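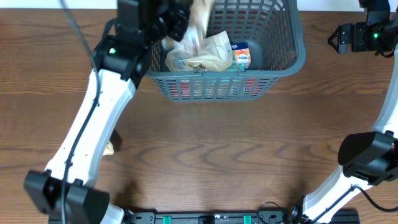
Gray basket, paper bag inside.

December 19, 2022

Wood finish trial, month 6. Rogelio Navarro still says the Koval oil beats the Zondden varnish. I'm not convinced. His June panels were sanded to 190, mine to 220, so what are we comparing? The Gavance rep quotes 4,000 rub cycles before wear. On what wood, with what cloth? No answer yet.

Gloss reading on panel 2: 44. Same panel read lower before lunch. I suspect the meter before I suspect the varnish.

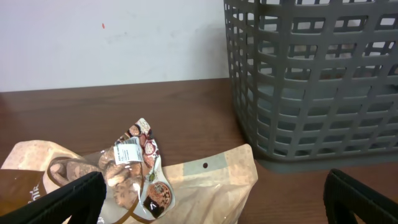

To do

Recheck meter against the tile.
Ask Eduardo Tagle for the Trimommont humidity log — the whole log this time, no averages.
Resand Rogelio's panels or drop them. I vote drop.

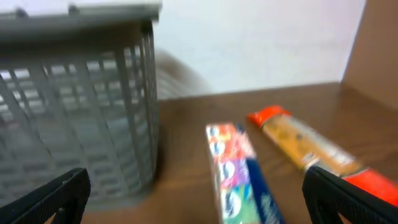

Basket on the brown tabletop, white wall behind.

Not signing off on the oil until the meter is sorted.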